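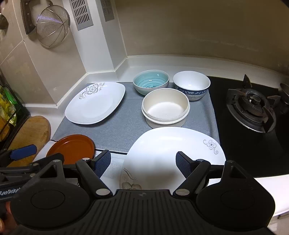

Stacking dishes with hand-held grippers: how do we write the task so everyone does it the same way?

Posted by Duarte Carrilho, July 10, 2019

I'm in a student project where we record people doing kitchen chores with a pair of hand-held grippers, one in each hand. The recordings get used to train a two-arm robot. Our course calls the project Zidham. My part is the dish task, which is clearing plates and bowls from a counter and ending with one stack.

We have up to 200 takes and they don't agree with each other. One person puts the bowls on first and then can't get hold of the plate. Another pushes the plate across the counter with the fingers closed. I wrote "stack the dishes neatly" on the task sheet and I guess that was too vague. The first training run in September has to use whatever we have by then.

What I need to know is how detailed the sheet should be, and whether I should throw out the takes where the order is different.

Séverine Hamel

I ran the same kind of task for a class two years ago. The sheet should say what the finished stack looks like and what order the pieces go in. Leave the hand movements to the person. If you tell them which finger goes where, they slow down and stare at their hands, and you get takes that are all pauses.

What worked for us:

1. Set the start. Big plates flat on the mat, bowls at the back, nothing on top of anything else. Mark the positions of the plates with tape but let the bowls move a few inches from take to take.

2. Plates first, largest at the bottom. Open the fingers wide before you get to the rim, then come in low. People who open late bump the plate and turn it. 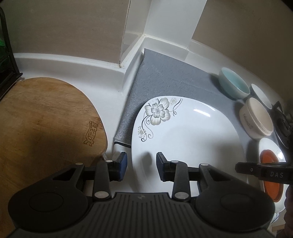 3. Bowls next, widest first. Pinch the wall of the bowl with one pad inside and one outside. Don't squeeze from both outer sides unless the bowl is small enough to fit well inside the opening.

4. Let go, back off, and hold still for a second before ending the take. Our model used to start its next move while it was still touching the bowl, and the pause fixed most of that.

On the old takes, don't delete them. Sort them by order and train on the largest group first. We kept 445 out of the ones we had and the rest went in a separate folder. I did go back to that folder later for the recovery moves.

Gilles Baudry

Just buy plastic dishes. Ceramic is slippery and you will break something. We used Poulain picnic plates in our club and never had a problem. Also check that your pads are clean.

Marcelle Brunet

I don't agree about plastic if the robot is going to handle real dishes. Plastic plates bend when you grip the rim and the model learns to pinch too hard. Use what you'll test with.

Séverine's steps are close to what I would write. I'd add a rule for what counts as a good take, so you're not arguing about it afterward. We gave each take a pass or a fail and wrote the reason in one word: slip, tilt, drop, order. Of the first 53 we looked at, most of the fails were tilt. 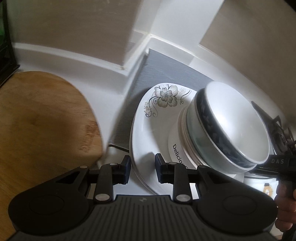
Tilt needs its own line on the sheet. Decide how far off level a bowl can sit and still pass. A top bowl leaning over like the one with the dark band would be a fail on our sheet if the take ended there, even with everything under it in the right order. If the person straightens it before the end, we passed it and tagged it "fixed." Those turned out to be useful, as the robot will get crooked bowls too and has to do something about them. Keep them under their own tag so you can leave them out of the first run.

The other thing is take length. We set a limit of 45 seconds. Slower takes were nearly always someone who had lost track of the order, and a printed card with the order on it, taped to the wall at eye level, helped more than explaining it again.

Duarte Carrilho

Thanks. I've rewritten the sheet with the order, the pause and the pass/fail words, and I'm keeping the ceramic. Yannick Barbier is sorting the old takes by order this week. I still have to pick a number for the tilt, so if anyone has one that worked with deep bowls, please post it.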